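Soneck, 1.12.21

Eigentlich wollte ich den Bericht über unseren Besuch im Saatgutarchiv gleich am selben Abend schreiben, aber dann stand das Abendessen auf dem Tisch, und danach war ich, wie das so geht, zu nichts mehr zu gebrauchen. Also jetzt, mit einer Kanne Tee und meinen Notizen, die ich zum Teil selbst nicht mehr lesen kann.

Wir waren eine gemütliche Runde vom Gartenverein, und schon der Weg vom Bahnhof hinauf war ein Vergnügen: Raureif auf den Hecken, in den Vorgärten noch der letzte Grünkohl, und oben am Tor wartete Stellan Tveit, der uns durch das Haus führen sollte und sich erst einmal nach unseren kalten Füßen erkundigte. Ein sehr sympathischer Anfang, fand ich. Im Vorraum gab es Apfelsaft und Mohnkuchen (das Rezept habe ich, wer es möchte, soll sich melden).

Das Archiv bewahrt 2.420 Sorten auf, darunter 513 Bohnen. Ich hätte nie gedacht, dass man sich über Bohnen so lange unterhalten kann! Herr Tveit erzählte von Stangenbohnen, die in einer einzigen Familie über Generationen weitergegeben wurden, immer im selben Marmeladenglas, bis die Enkelin sie schließlich ins Archiv brachte. Die Samen werden getrocknet, kühl gelagert und in regelmäßigen Abständen auf ihre Keimfähigkeit geprüft.

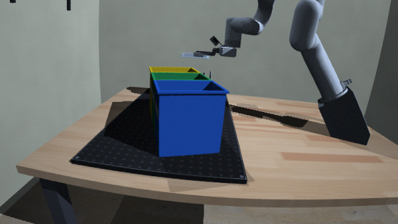 Bei Pastinaken könne man sich die Keimprobe fast sparen, warf Ulla Forsberg ein, die säe sie jedes Jahr frisch aus und ärgere sich trotzdem. Großes Gelächter, und dann eine halbe Stunde Pastinakengespräch, das ich hier überspringe, obwohl es wirklich lehrreich war.

Für alle, die es zu Hause nachmachen wollen, noch einmal die einfache Variante: ein paar Samen auf feuchtes Küchenpapier legen, das Papier einrollen, in einen Gefrierbeutel stecken und an einen warmen Platz stellen. Nach einer Woche nachsehen, bei Möhren und Petersilie bitte länger warten. Keimt weniger als die Hälfte, sät man eben dichter oder besorgt sich neues Saatgut. Beschriften nicht vergessen — ich spreche aus leidvoller Erfahrung, bei mir wurden im Frühjahr aus vermeintlichen Paprika lauter Tomaten. 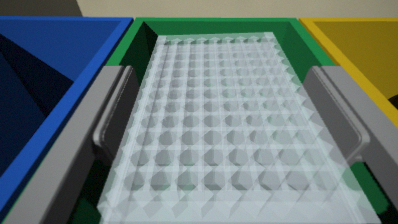
*Durchsichtige Platte mit vielen Vertiefungen, im grünen Kasten*

Nach dem Rundgang durften wir in den Kühlraum, immer nur zu zweit, damit die Tür nicht so lange offen steht. Drinnen riecht es nach gar nichts, was mich ein bisschen enttäuscht hat, ich hatte Heu erwartet oder wenigstens Kümmel. Dafür sind die handgeschriebenen Etiketten eine Freude. Manche sind noch in Sütterlin, und bei einem Salat stand nur »der gute von Tante Hede«. Mehr weiß man über ihn nicht, aber er wird brav alle paar Jahre ausgesät und soll vorzüglich schmecken. 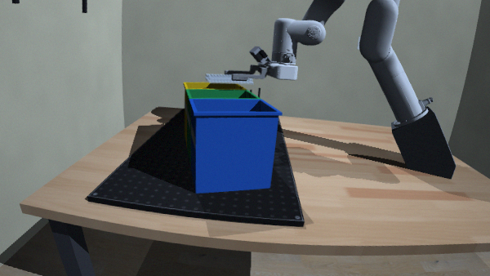
Beim Vermehren liegt überhaupt die meiste Arbeit. Kürbisse etwa verkreuzen sich so bereitwillig, dass man die Blüten abends zubinden und am Morgen von Hand bestäuben muss, und wer dann verschläft, hat eben Pech gehabt. Tomaten und Buschbohnen sind gutmütiger, mit denen sollte man anfangen. Herr Tveit gab uns noch den Rat, immer von den schönsten Pflanzen zu ernten und die auf keinen Fall vorher aufzuessen, was in meiner Familie schwierig durchzusetzen sein wird. 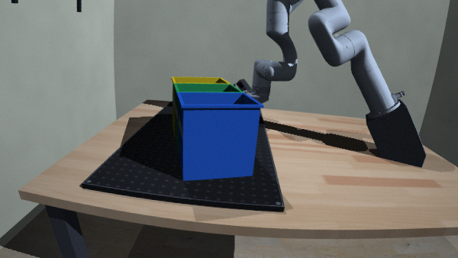 Ob man sich denn für eine Sortenpatenschaft fest verpflichten müsse, wollte Eckhard Gerlach wissen, er habe schließlich nur den Balkon. Muss man nicht! Es reicht, eine Sorte ein Jahr lang anzubauen und einen Teil der Samen zurückzuschicken, und für Balkone gibt es eine eigene Liste mit kleinen Tomaten und Kräutern. Ich habe mir eine violette Buschbohne ausgesucht und warte nun ungeduldig auf das Tütchen. Die Patenpost geht im März hinaus. Wer auch eine Sorte übernehmen möchte, trägt sich bitte in die Liste am Vereinsheim ein, der Stift hängt am Bindfaden daneben.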